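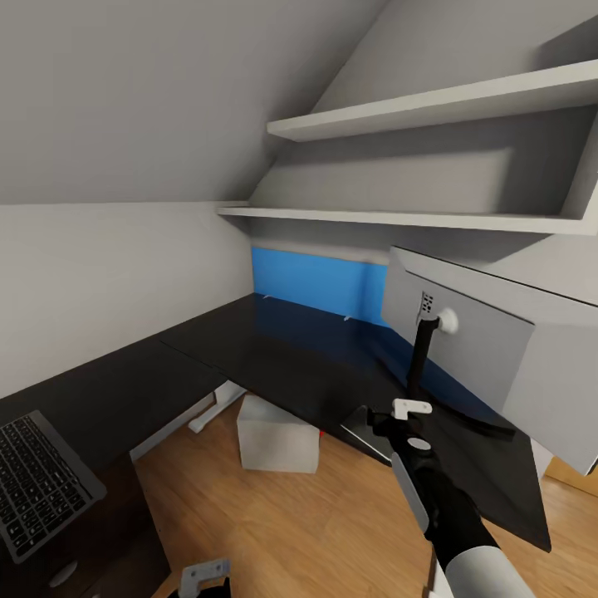 Trinidad Cordero wrote in to ask why a seller would list a holiday village house at 492 dollars when the same one closed at 28 the week before. Fair question, and the one we get most. An asking price is a wish. Look at sold listings, and only the ones with the same box, cord and condition.

## Buying secondhand collectibles online: common questions

*Last updated Feb 11, 2019*

**Does "rare" mean anything?**

Very little. We searched one Varkotow snow globe and 624 listings came up, plenty of them with "RARE" in the title. If you can buy it tonight from several people, it isn't rare.

**The seller says it was "tested and works." Good enough?**

Tested how? Plugged in for a second, or left running for an hour? Ask for a short video with the lights on and the motor turning. Some sellers go quiet when you ask – take that as your answer.

**What about "from an estate, I don't know much about it"?**

Sometimes true. It is also a handy way to avoid mentioning a hairline crack. Ask for close photos of the base, the back and any glued joints.
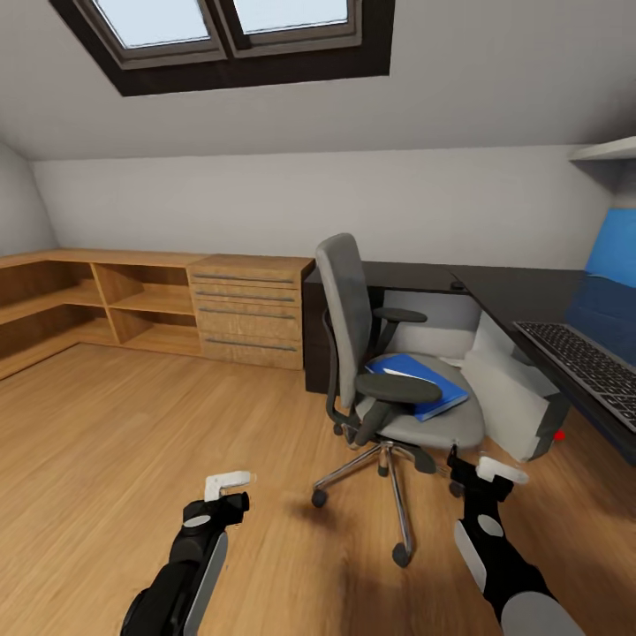

**Is the shipping insurance worth paying for?**

Maybe. Read who files the claim and who gets the money. Gintarė Mockus had a music box arrive in pieces and spent 3 weeks being told the packing was at fault. Photograph the parcel before you open it, and keep the carton.

**Do certificates of authenticity help?**

A certificate is a piece of paper, and paper can be printed by anyone. We'd trust a maker's mark on the piece first. With Tevthorpe figures, check the stamp under the felt.

**Can I trust a seller with perfect feedback?**

Read what the feedback was for. A long run of praise for phone cases says nothing about how someone wraps porcelain.

**Will it go up in value?**

Probably not. Buy it if you want it on the shelf.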